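How do you fold jeans so the pile stays up?

I do all my folding on the bed and the jeans always beat me.
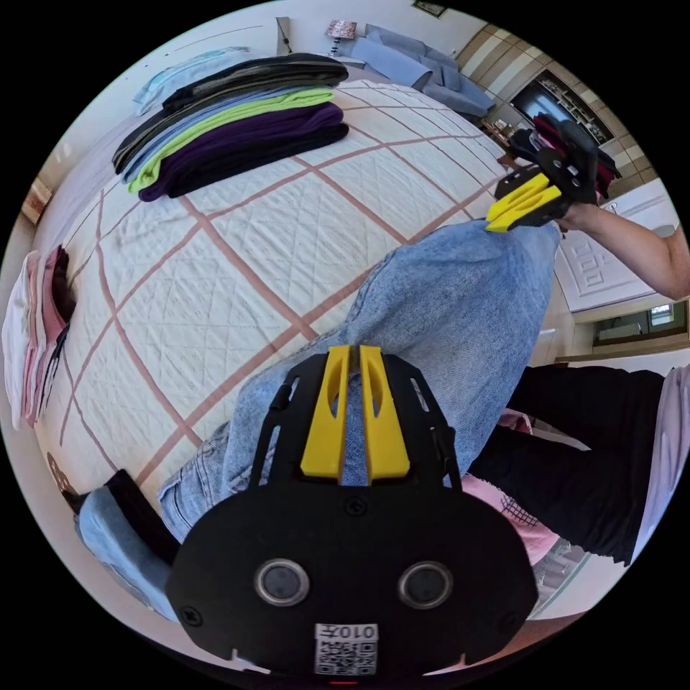 Tops I can manage – it's denim that slides about. Any tricks?

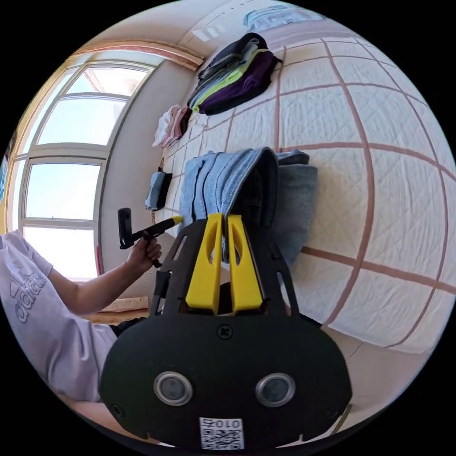

Zetent: Legs together, then thirds. Roughly 2 minutes a pair!

Briem: just roll them

I'd add – lay them flat first, frayed hems and all.
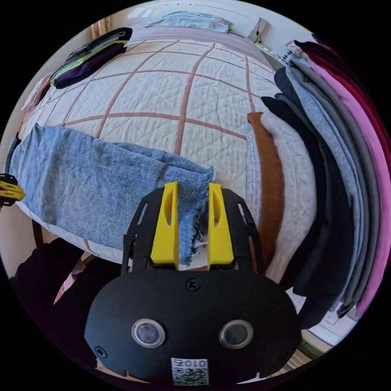
Light blue pair with the raw hem

Smooth the pockets too, they make lumps.
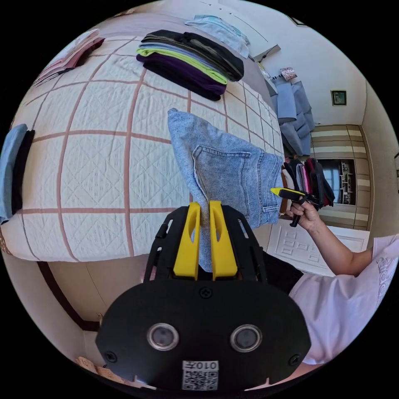
Trudcombe Help Desk › Home & Laundry Team

16 people found this useful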